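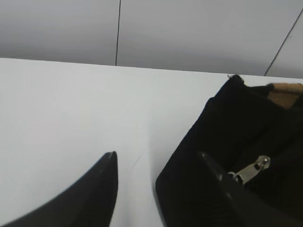 Giorgia Ruggiero
Course tutor, Writing About Places (evening group)

Week 8: the notebook and what goes in it

Hello again! A few of you asked for notes because I talk too fast, so I've written up most of Sunday's session, minus the long detour about ferries.

We began with Helmi's piece on the market at Lerkham. What I loved was how late she let the weather in. She gave us the smell of the fish stall, the man shouting prices, the wet steps, and only then the rain. Try holding back the obvious thing for a paragraph and see what turns up in its place.

Then notebooks. I fill one every 2 months or so and most of it is rubbish — bus times, half a conversation, what I had for lunch. Write down names as they're spelt on the sign. Write down prices. You will not remember them, I promise, and a made-up price always sounds made up. Lenni asked about recording on a phone instead. Fine by me, but type it up the same evening or you'll never listen to it.

Mine lives in whatever bag I've got with me, with two pencils (pens leak on planes and I have the ruined shirt to show for it).
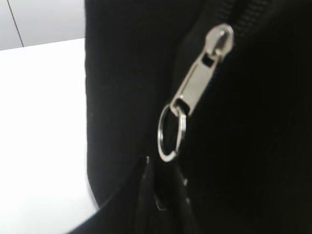 Homework

Go somewhere you already know well and stay for an hour. Write 500 words, no more, and leave yourself out of the first half. Aleksi, this means you! Read it aloud before you send it. If you missed the session, read Minttu's opening too, which is in the shared folder under Trolari.

On datelines: place first, then the month, on a line of its own. Keep it plain. My own attempt at the homework comes next, unpolished, so feel free to be rude about it.
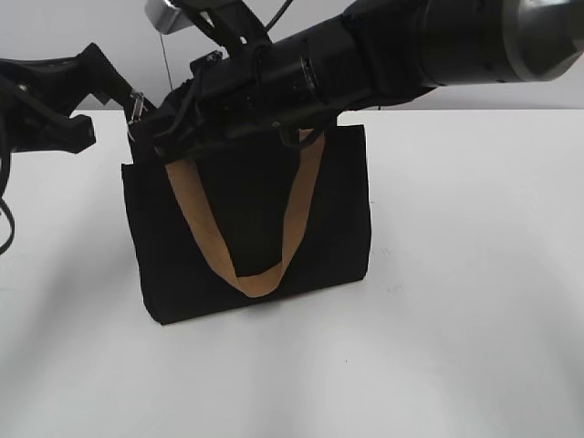
TISEN, June

The bakery opens at six and the queue is there before it. Two women are arguing over a cousin's wedding, the one with the bad band. A boy buys a single roll and eats it on the kerb. Bus 63 comes round the corner with its lights still on, and the driver leaves the engine running while he goes in for his coffee.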